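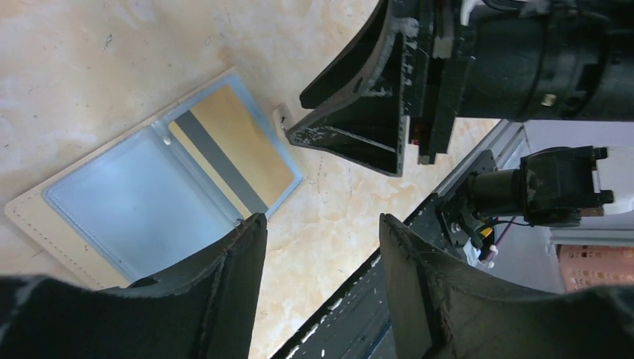

Eleven votes! Bernadette Nakamura has the Ridgeway seat, 444 to 433, and I have been saying those two numbers to myself all morning like a song I can't shake. I got home from the count after midnight and was up again by 6, too wound up to lie there. I've been sitting with my coffee and looking at the card holder, lying open on the marble-patterned tabletop with one yellow card in its clear sleeve and the pocket next to it empty, and thinking that an empty pocket is a pretty good picture of that seat since old Tullio Cattaneo stepped down. Well, it's filled now. I want to get the whole night down before I start improving it in my head.

The count was in the school gym in Eltden, same as always, with the folding tables in a horseshoe and the basketball hoops cranked up out of the way. I had a spot on the bleachers next to Mebrat Endale, who had brought flatbread and a thermos and shared both with me, bless her. She had Amos Obi's sticker on her coat and I had Bernadette's on mine. We have been arguing about the bus route since March and we argued about it again until the first bundle came out. I love this. I know people roll their eyes at town council races, but tell me where else you get to sit three feet from the person who beat your side and split a piece of bread with them.

First bundle went to Amos and I felt sick. He did well on the river side of town, where they've been waiting years for somebody to fix the drains at Trument Street, and he deserved every one of those votes. His flyer on the drains was the best thing either campaign put out. It had a map! With arrows! I kept my copy.

Second bundle was closer. Third bundle she pulled ahead, and somebody up behind us let out a whoop and got a look from the clerk, Anika Bellamy, who runs a count the way other people run a library. Then a long wait while they went over the doubtful ballots. One voter had drawn a smiley face in Amos's box, a very nice one I'm told, and the question was whether a smiley face counts as a mark. It does. Another had written MUNA across the whole paper in capitals. Muna is the diner, and I suppose somebody was making a point about their new prices. That one was set aside.
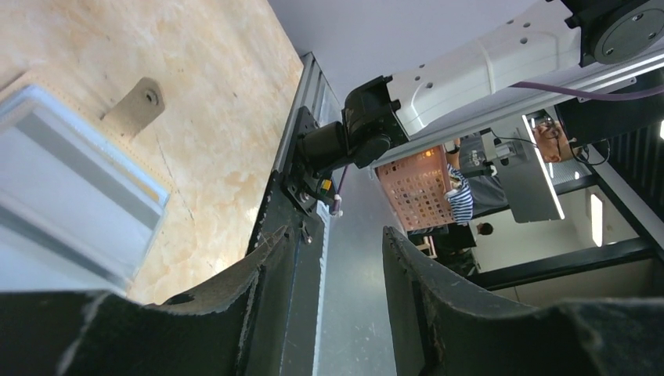

So then Amos's people asked for a recount, which they had every right to do, and the whole gym groaned and sat back down. It took 30 minutes and I swear I aged. Mebrat closed her eyes and I thought she was praying, but she was asleep. I watched Bernadette. She had found a chair by the equipment closet and was filling in a crossword, and she got up once to ask the man with the broom if he needed her to move. I don't think she was putting it on. She was the same when she came to my door in the sleet and I complained to her about the library hours for so long that her clipboard got soaked.

The numbers came back the same. Anika read them out in exactly the voice she'd used the first time, and there was a second of quiet, and then it was all noise. Amos walked straight across the gym floor and shook Bernadette's hand, and then he stood on the free throw line and gave a little speech that was better than hers. I have to admit that. He said he hoped the new member liked wading boots, because he was going to bring her down to Trument Street the next time it rained and leave her there. She said she'd bring her own boots. Big laugh, from both sides.

Her speech was short and a bit muddled. She thanked the people who had voted for her and the people who had nearly voted for her, and then lost her place and thanked the gym. I clapped until my palms hurt.
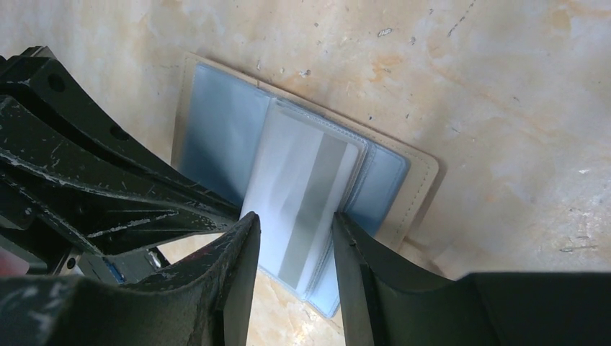

Card wallet, partly open, on the pale countertop

Things I want to remember. Tullio came! He stood at the back in his good hat and would not tell anyone who he'd voted for, though he had a long talk with both of them after. He held that seat so long that I don't think I'd ever seen the race contested. He told me he'd have hated to run against either one, and then he asked me whether I'd ever thought about it myself. I laughed, and he didn't, and I've been turning that over ever since.

I wouldn't. I'd be terrible at the budget parts. But the library hours – I could talk about the library hours until they gave in just to get home for supper. And I do go to nearly every meeting as it is, so I might as well be sitting on the side with the water pitchers.

Anyway. The first meeting of the new council is next month, and the bus route is supposed to be on the agenda. Mebrat has already called to say she wants to speak, and that I should speak right after her so she can shake her head at me from the front row. I said yes before she'd finished asking. Must look up when the last bus leaves Ridgeway, and find that survey they mailed out. I think it's under the seed catalogs.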